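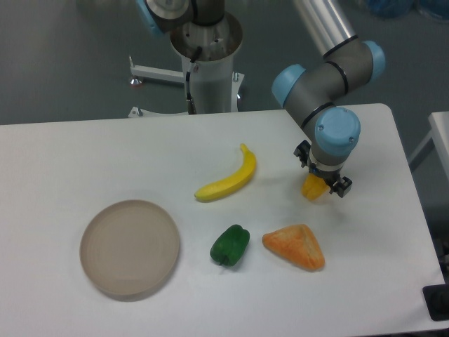 Sep 4, 2020

The box came! I had been watching the tracking page since breakfast, like a kid, and when I finally heard the truck I was down the stairs before the bell rang. Two discs, a fat booklet, and the smell of fresh printing ink. The Flurkidano score, complete, after all these years of me humming it off a worn-out tape.

I should write down what this is, for when I reread this and have forgotten. Flurkidano was a nature series, shown late in the afternoon when I was in grade school, all about rivers. Each week they followed one river from the spring to the sea. I remember almost nothing about the rivers. What I remember is the music – low clarinets, a vibraphone, and then that wonderful climbing figure in the strings whenever the boat came around a bend. I have been trying to explain that figure to people for most of my life and I always end up singing it badly.

The label is Essien, the small outfit that did the Plikstead thrillers last year. They announced this one back in April and I ordered it within the hour. They pressed 4,000 copies, which sounds like plenty until you remember how fast the Plikstead set went. My copy doesn't have a number on it, just a little stamp on the back of the case, and I'm fine with that.

I listened to disc one straight through with the booklet on my knees. The main title is longer than I knew! On television they faded it after the second phrase, and it turns out the orchestra goes on for another whole section, with a French horn tune I had never heard in my life. I sat there with my mouth open. Then I played it again, and then once more with the good headphones, and the second time through the headphones I could hear somebody turning a page.

Disc one has the first five episodes in broadcast order. Episode four is the strange one, all percussion and piano, written for the river that goes underground. As a kid it scared me and I used to leave the room. Now I think it might be the best thing in the whole series. There is a spot in the middle where everything drops out except one drum, very soft, and it keeps going so long you start to wonder if the disc is stuck, and then the clarinets creep back in under it. So good. 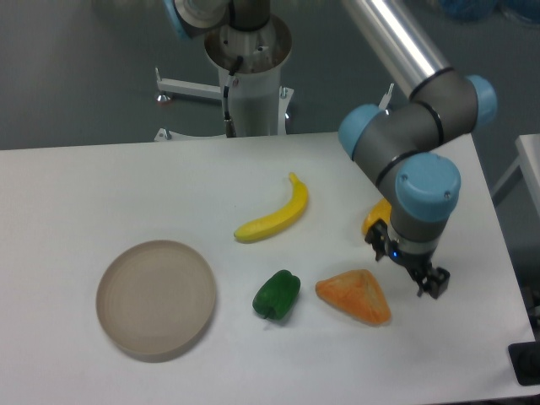
Is this the same recording that was on the old Jata record? Only the main title and the end credits are. The Jata album was a re-recording with a smaller group, made for the record stores, and everything else on these discs is from the sessions for the show itself.

I dug out the Jata record after lunch to compare them. It's still a nice album and I'm not giving it away, but the tempos are all a hair too fast, as if they were trying to fit it onto two sides (they probably were). The river bend music goes by in a flash. On the new set it takes its time and you can hear the harp, which I had always thought was a guitar! Decades of being wrong about a harp.

The sound is cleaner than I dared hope. Some hiss in the quiet parts, and a wobble near the start of the third episode that the notes own up to – the tape was damaged there and they patched it from a second copy. I had to go back twice to hear the patch. The booklet has pages of the handwritten cue sheets, printed small, and I got out the magnifying glass and lost most of an hour to them. Half the cues have joke titles. "More Water." "Still More Water." "Wet Goat."

Supper was late on account of all this. Soup from the freezer, eaten standing up, with the horn tune going around in my head.

I've kept disc two for tomorrow. It has the later episodes and a run of alternate takes, including a version of the end credits with a choir that they never used. A choir! I looked at the track list four times tonight and put it back in the case each time. I also need to make shelf room, as the set is too thick to go next to the Plikstead ones without something moving down a row.

Note to self: write to Essien and ask if they're planning anything from the second season. And fix the left speaker, it's buzzing again on the low notes.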